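Prutolville Students Teach a Robot Arm Its Way Around the Kitchen

The robotics club at Prutolville High has a new favorite assignment, and it involves lunch. Since January, 22 students have been spending their after-school hours on a project they call Kokach, a robot arm that is learning to handle the everyday stuff of a kitchen: plates, cups, a burger, the door of a microwave.

The idea came out of a club meeting last fall, when members were asked to name a chore they would happily hand over to a machine. Heating up leftovers won by a landslide. Club adviser Pejman Abbasi, who teaches physics and runs the shop upstairs, thought it was a terrific pick.

"Everybody knows how to do it, so everybody has an opinion on how the robot should do it," Abbasi said. "We had kids arguing for half an hour about the right way to pick up a hamburger. I loved every minute of it."

And picking up a hamburger, the students will gladly tell you, is hard! Close the gripper too little and the burger stays put. Close it too much and the bun takes the punishment. Come in at a bad angle and you've shoved the plate across the table. The team keeps a running log of every try, with notes on where the fingers started, how fast they closed and what happened next, and some of those notes are pretty funny reading.

The students drive the arm by hand first, using a pair of controllers they built from a kit and a whole lot of tape. Each run is recorded through a small camera near the gripper. Later the recordings are used to train the software, so that the arm can try the same moves without anyone steering. One group handles the driving, another sorts the recordings and tosses out the bad ones, and a third writes code. They swap jobs every two weeks so that everyone gets a turn at the controls (there is a sign-up sheet, and it fills up fast).

Ninth graders are very much part of the action. The club took on 9 of them this year, its biggest group of newcomers yet, and several have turned out to be among the steadiest drivers on the team. Abbasi says he stopped being surprised by that sometime around the second week.

The work is building toward the Gotomis Student Robotics Challenge, where 18 school teams will bring their machines to a shared kitchen course. Each team gets two attempts at a string of household tasks, and judges award points for finishing, for speed and for leaving the dishes where they belong. Prutolville entered for the first time last year with a wheeled robot that sorted recycling. It finished in the middle of the pack, and the club came home full of ideas.

This year's arm is a big step up. Most of the parts were paid for with a grant from Zarei, a local machine shop that also let the students come in and cut their own mounting brackets. The rest came from a Saturday car wash and a bake sale, which the club says sold out of brownies before noon.
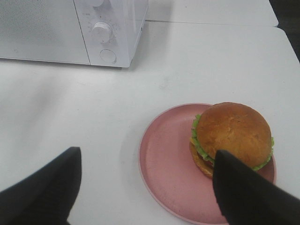
The Kokach gripper at the burger's side, with the plate and microwave on the practice table.

The microwave is the next big hurdle. Students have been practicing with the plate and the burger on their own, and now they want to string the moves together: open the door, lift the food, set it inside, close up, turn the knob. The knob has its own small fan club among the coders, who have been trying out different ways for two stiff fingers to turn something round.

There's plenty left to do before the challenge. The arm still loses its place when someone switches off the lights at the back of the room, and the team wants many more recordings of the door. But the mood at practice is great, and it's common to hear cheering all the way down the hall when a run goes well.

Families and neighbors can see the arm in action at the club's open practice this Saturday from 10 a.m. to noon in the school shop. Visitors will be able to take a turn driving it, and the students will be there to answer questions. Admission is free, and younger kids are welcome with an adult.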